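Drellix, notre outil de relecture et de découpage de trajectoires, passe en version publique. Version en ligne depuis le 23 juillet 2020, page mise à jour au fil de vos messages (continuez, j'en lis vraiment beaucoup !).

# Drellix : rejouer, découper, planifier

Je développe Drellix depuis un petit bureau à Vutville, et je vais essayer de vous le présenter comme je le fais au téléphone, c'est-à-dire un peu dans le désordre. En gros, vous lui donnez des démonstrations faites à la main avec une pince instrumentée, il vous rend des segments propres, avec la pose de la pince, l'ouverture des mâchoires et un plan que votre bras peut exécuter. Entre les deux, il y a beaucoup de cuisine interne, et c'est ce que je préfère raconter.

## Ce que fait le logiciel

Le cœur, c'est le module de segmentation. Il lit la vidéo du poignet et la courbe d'ouverture, puis il propose des coupes : approche, fermeture, transport, dépose. Vous pouvez tout déplacer à la souris, bien sûr. Je me suis longtemps battu avec les approches lentes (vous savez, quand la personne hésite, recule d'un rien, repart), et la version actuelle les garde dans un seul morceau au lieu de les hacher en confettis.

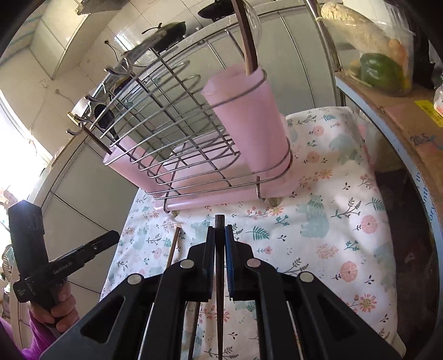 Les objets fins sont la bête noire de l'estimateur de prise. Sur une boîte, deux surfaces bien larges, tout va bien, on peut se tromper un peu sur l'angle et le plan passe quand même. Avec une baguette brune tenue debout entre les mâchoires, bout carré vers le haut, l'axe de l'objet compte autant que le point de contact, et une autre baguette posée sur la nappe à côté suffit à embrouiller un suivi trop naïf. Ajoutez une nappe imprimée de fleurs corail et d'oursons bleu-vert, plus un égouttoir en fil métallique derrière, et le détecteur de contours voit des tiges absolument partout ! Drellix suit donc l'objet à partir de l'instant de fermeture et remonte le temps, image par image, jusqu'à l'approche. C'est plus lent à l'import, je le reconnais, mais je ne reviendrais pas en arrière.

Le planificateur, lui, s'appelle Ekström. Il est livré avec, vous n'avez rien à installer à part. Il prend la trajectoire de la main, la lisse, vérifie les limites articulaires de votre bras et signale en orange les passages qu'il a dû modifier. S'il ne trouve rien de faisable, il le dit et il s'arrête. J'ai connu trop d'outils qui inventaient un détour par le plafond.

## Les objets transparents

Bon, le gros morceau de cette version ! Hongjun Kang, qui écrit toute la partie perception, a passé le mois de mai dessus et m'a envoyé des captures à des heures que je préfère ne pas commenter. Le principe : quand l'image ne donne presque rien, on s'appuie davantage sur l'écartement des doigts et sur les petits reflets qui bougent avec la pince. Ce qui bouge avec la pince est probablement dans la pince, ce qui glisse derrière fait partie du décor. Dit comme ça, c'est tout bête, mais il faut que la pose de la caméra soit bonne, et donc que l'étalonnage le soit aussi.
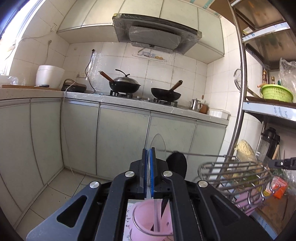 *Disque en plastique transparent entre deux patins bleus, avec la cuisine en arrière-plan.*

L'option se trouve dans **Perception > Matériaux difficiles**. Elle est désactivée par défaut, parce qu'elle demande pas mal de mémoire et que la plupart de vos projets n'en ont pas besoin. Si vous travaillez avec des couvercles, des gobelets clairs ou des sachets, activez-la avant l'import ; après, il faudra relancer l'analyse de la session entière.

Pour les sachets souples, soyons clairs, c'est encore moyen. L'outil trouve le point de prise, mais la forme qu'il vous propose ensuite est très approximative. On y travaille.

## À deux mains

Drellix accepte deux flux en parallèle, un par pince, et les aligne sur une horloge commune. Vous pouvez afficher les deux courbes d'ouverture l'une sous l'autre, et poser des marqueurs qui valent pour les deux côtés (une main stabilise, l'autre dépose, ce genre de choses). Les segments restent indépendants par défaut. Pour les lier, sélectionnez-les et appuyez sur **L**.

Petit piège que je me suis pris moi-même : si une pince démarre son enregistrement bien après l'autre, l'aligneur peut se caler sur le mauvais geste. Faites un double pincement à vide en début de session, des deux mains en même temps. L'aligneur le reconnaît et vous gagnez un temps fou.

## Fiche technique

| | |
|---|---|
| Version | publique, postes de bureau |
| Entrées | vidéo du poignet, ouverture de pince, poses si vous les avez |
| Sorties | segments annotés, trajectoires lissées, plan Ekström |
| Flux simultanés | deux |
| Segments par projet | 800 au maximum |
| Espace disque, installation | 815 Mo |
| Espace disque, module Matériaux difficiles | 302 Mo en plus |
| Langues de l'interface | français, anglais |

La limite de segments vient de l'affichage de la frise, pas du moteur. Si vous êtes coincé, découpez votre projet par session, les bibliothèques de gestes se partagent très bien d'un projet à l'autre.

## Irndale, le format d'échange

On me pose la question presque chaque semaine : oui, vous pouvez sortir vos données ! Le format s'appelle Irndale. C'est un dossier, avec les vidéos telles quelles, un fichier de poses en texte et un fichier de segments que vous pouvez ouvrir dans n'importe quel éditeur. J'y tiens énormément. J'ai perdu un jour une archive complète dans un format binaire que plus aucune machine ne savait lire, et ça m'a vacciné.

Une commande suffit :

```
drellix export --format irndale --session cuisine ./sortie
```

Ajoutez `--sans-video` si vous n'avez besoin que des trajectoires. Les noms de segments accentués passent correctement maintenant (pardon à tous ceux qui avaient des « dépose » en hiéroglyphes).

## Prix et licence

La licence coûte 70 euros par mois et par poste, mises à jour comprises. Elle s'arrête quand vous voulez, et vos projets restent consultables et exportables ensuite, sans limite de durée. Pour les salles de cours, écrivez-moi, on s'arrange.

## Ce qui reste à corriger

- Le zoom de la frise saute parfois quand on change de flux.
- Les plans Ekström ne tiennent pas encore compte d'un câble qui pend du poignet.
- L'aperçu des prises sur objets fins affiche l'axe à l'envers si la session a été importée avec l'ancienne version. Réimportez, ça se remet en place.
- Sous certaines cartes graphiques, la couleur orange des passages modifiés tire franchement sur le rose.

Pour un essai, utilisez le formulaire de contact et décrivez-moi votre bras, votre pince et deux ou trois gestes typiques. Si vous pouvez joindre une courte session, même ratée, c'est encore mieux : les ratées me servent davantage que les belles.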